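4. First run with the hand grippers

Do section 3 first. If the jaws don't close all the way, go back, dont force it.

1. Clear a spot on the table. Leave the trays, cups and whatever else you plan to pick up.

2. Route the cables away from your feet. They like to creep under chair wheels. Tape if you have it.

3. Power on, left then right. Wait for the little green light by the marker cube. No light after 2 minutes: reseat the plug at the grip end.

CAUTION: Fingers out of the jaws at power on. They snap once when they home.

4. Start the Wukden logger on the base box. Port is 2849 unless you changed it. Old builds from April used 1276, update those.

5. Wipe the marker cubes. Dry cloth only. Alcohol lifts the black print (ask me how I know).

6. Stand up, arms out, cubes facing up toward the head camera. Hold still till the log says both found.

Note: glossy trays throw glare. Turn the tray or kill the nearest lamp. Matte ones are fine.

7. Tracking check. Reach one gripper down to a tray, lift the other, swap. Slow. Both hands should stay in the log the whole time. If one drops out you are probably rolling your wrist too far.

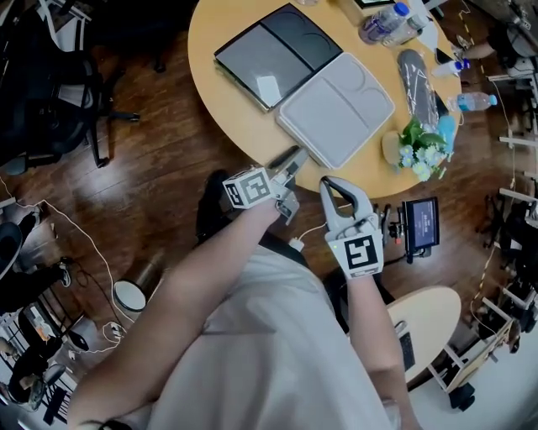
8. Pick something light first. Close slow, lift, set down, open. Do it ten times before you touch anything with water in it.

9. Stop the logger BEFORE you power off. Other way round and you lose teh last file.

CAUTION: Jaw motor gets warm on long runs. Rest it if the grip feels hot.

5. Saving your runs

Files land in the Laxdal folder. A normal run is around 110 MB. Way smaller means a camera dropped, toss it and redo.

Last updated: 2019-06-16

Comments

wistdale_bench: Step 4 got me, was on the old port all evening. Thanks.

Mahlet Woldemariam: Can you add the cube print size? Mine came out too small and the left one never gets found.

linisov: Same as Mahlet. Turn off "fit to page" in the print box, fixed it for me.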